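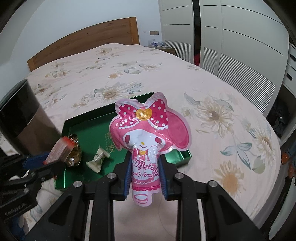 Saturday, January 11, 2025. Came in to get the packing notes straight before the new line at Peritz starts taking orders from us. The main thing I want written down is how the mixed sweets job has changed for the people on it, as the manual only covers the machine. Soft film is still where most of our time goes. The My Melody pouch is a fair test of it: glossy, cut to the shape of the character with the long ears and the bow, and narrow through the part where the name is printed. The blue pads close on it from both sides, and what I care about is how the film sits between them. The little red-and-white box is the easy sort, flat faces and square corners. Twist wraps and foil, like the two on the green tray, come somewhere in between.

Before July the bench was four people picking by hand into trays. Now two are on the bench and the others rotate through demonstration work and checking. Refugio did her first full week of demonstrations and says her wrists are better but her eyes are tired by mid-afternoon. I have put that in the log for Clolari as she said it.

Shift pattern as it stands: 90 minutes on, then a change of task. Stavros wanted 60. We tried 60 on Hugo's shift and the handover ate too much of it, so it went back. I would look at it again once the checking sheet is shorter.

Pay grade for demonstration work is still not settled. Eduard has asked twice. It is skilled work and the people doing it are our best packers, so they should not be on the old picking rate. Xiuying is taking it up with Toledo.

Rejects on shaped pouches: 14 on the last run, 2 of them torn, the rest creased at the narrow part. Hugo thinks we are gripping too low. He packed these by hand for years and always held them by the wide end, so his way goes into the next set of demonstrations.

To do:
Swap the worn pads on the left tool.
Ask Plilterura for the thinner pad, any colour.
Rewrite the checking sheet with Refugio, one page only.
Move the stools back to the bench. People still want to sit.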